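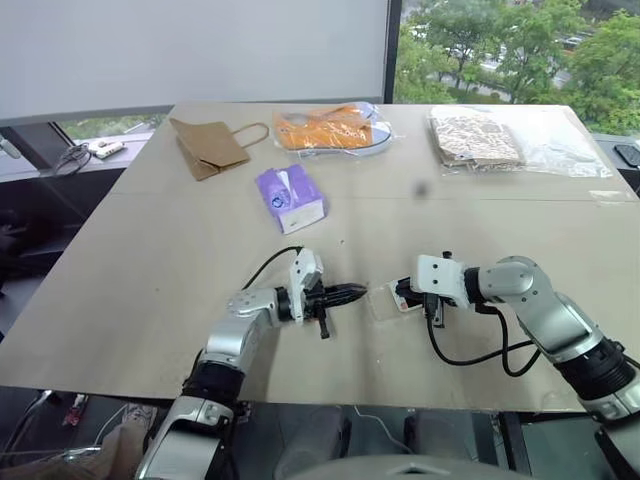

I got to Nandton at 9:40 on a wet April morning and could smell the place from the parking lot. Toast, mostly, with something darker and sweeter behind it. By the time I had found the right door I was starving, and I'd had a full breakfast!

The Okley Mill opens to the public for one weekend every spring, and I have been meaning to go for years. It's a working flour mill with a bakery school attached, sitting where the Bech bends behind the old rail yard (the river is narrower than I expected, and a lot louder). Entry is free. You do have to wear a hairnet, and there is no flattering way to do it.

Our guide was Chiến Mạch, who has been milling at Okley long enough to tell what a roller is doing by rubbing the flour between his thumb and finger. He let us all try. I felt flour. He felt that the second break was set a hair too tight, and went off to have a word with someone while we looked at the sifters.

The sifters were my favorite part. They hang from the ceiling on bundles of cane rods and swing in small fast circles, whole cabinets of them, and the floor hums right up through your shoes. The canes have to be replaced by hand, and matching a set takes patience, so there's a rack of spares by the stairs sorted by how much they bend. I could have stayed there all day.

Downstairs they still run one pair of stones for the rye. Dressing them – cutting the grooves fresh – is done with a hammer and a steel pick, and Chiến passed around an old pick worn down to half its length. The rye comes off the stones warm and smells like wet hay and honey. I bought two bags, then carried them up and down four flights of stairs, so buy yours on the way out.

After that came the bakery school. We got a lump of dough each and a lesson in shaping from a very patient student, who fixed mine twice. The oven is a big brick one they call Jetel, after the family that built it, and it holds 100 loaves at a time. Mine came out lopsided with a great crust, and I ate most of it on the train home.

A few practical things. The last tour leaves at 3:00 and fills up early. Bus 222 stops right outside the gate, and the parking lot was already nearly full when I arrived. The stairs are steep and there's no elevator to the sifter floor, though the stones and the bakery are both easy to reach. Bring cash for the flour counter. And get the seeded rolls from the bakery window before lunch – I went back at 1:15 for a second one and the tray had nothing on it but seeds.

I've already asked about the autumn course on rye breads. There's a waiting list, and I'm on it.

41 shares
6 comments

More visits
Inside a small-town rope works
An afternoon at the Nandton seed fair
Walking the Bech from the weir to the rail yard
Cheese, caves and cold feet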